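In Praise of the Box Lid

I love a box lid! The box gets all the credit, but the lid is the part I'd save from a fire. For 3 years I've kept one by the door of my apartment in Feltbridge, and whatever comes out of my pockets goes in there: hair ties, snacks, receipts, the odd key.

My friend Wulan Hutapea swears by deep baskets, and we argue over it constantly. A basket swallows things (I once lost a library card in hers for a whole October). A lid is so shallow that everything stays on top, and you can grab a scrunchie at 6 a.m. with your eyes half shut.

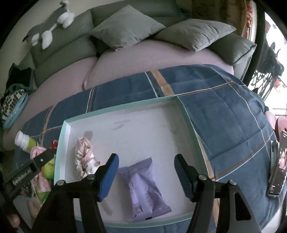 A scrunchie and a purple packet in a mint-rimmed lid, on dark blue plaid.

Color helps, too. I'm all for a pale inside, with a bright rim if you can get one, and a piece of cloth underneath so it doesn't slide when you toss your stuff in. You can pay good money for a tray, and some are gorgeous, but please look through your recycling first. I bet there's a great lid in there.

Intan Kusuma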